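Big Blocks on the Good Table
A gallery from Su

Every parent I know owns a tub of oversized building blocks, and most of them will tell you it was money well spent. I have my doubts. We have had the large studded kind in the house since March, along with a square white baseplate that was supposed to make all the difference, and I wanted to set down how they have held up before we move on to whatever comes next.
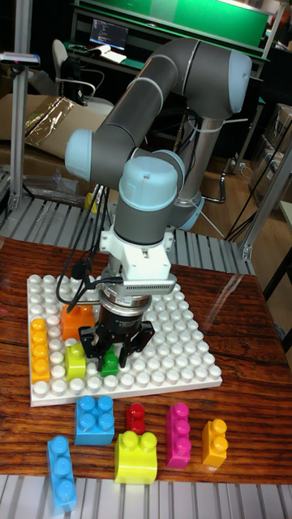 White baseplate, wooden table. Orange block standing, long yellow one lying along the left edge of the plate, two greens also on the plate and more blocks spread across the tabletop in front.

I will say this for the colors: they are easy to tell apart, apart from the two greens, which under a lamp in the evening become the same green. The shop in Sirau where I bought ours had them in a bin under a sign promising "endless" combinations. I have a fair idea how many of those combinations are a tower.

Notes on the baseplate
The plate came separately, which annoyed me. I had assumed that a set called a starter set would include something to start on. A baseplate does keep a low build from sliding around, and I had not expected to care about that as much as I do. On a glossy tabletop a loose block skates away at the first nudge of a sleeve. Pressed onto the plate, it stays until somebody decides otherwise.

What it does not do is keep the blocks in one place. I had read on the Jakero forum that a plate gives children "a natural boundary" and that the spare pieces end up inside it. Ours end up in front of it, behind it, and under the radiator. My own sorting has been no better, so I am not blaming the children for that one.

Notes on the long blocks
I was against the long blocks. They looked like a way of selling fewer pieces in the same box. I have come around a little. Laid flat along one side of the plate they make a decent wall or road, and they are the pieces that bridge a gap without sagging. Stood on end they are a nuisance - one bump of the table and over they go.

Notes on the small ones
The little two-stud blocks are what everybody fights over, and there are never enough of them. They fill the odd gap at the end of a row. They also get lost first. If you are buying secondhand, tip the tub out and look for these before you pay. A seller at the Prarnura swap meet offered me a tub marked 85 pieces and it was nearly all big squares.

Notes on the table
A proper wooden table is a pleasant surface to build on, but check yours for scratches after the first week. The undersides of our blocks have a hard edge, and when they get dragged they leave fine lines in the polish. I tried a cloth underneath and it bunched up. I tried felt dots on the corners of the plate and they lasted 7 days. We now just lift the thing, mostly.

Would I buy them again? The blocks, probably, if the price came down. The plate, yes, though I would like to have a word with whoever decided to sell it on its own.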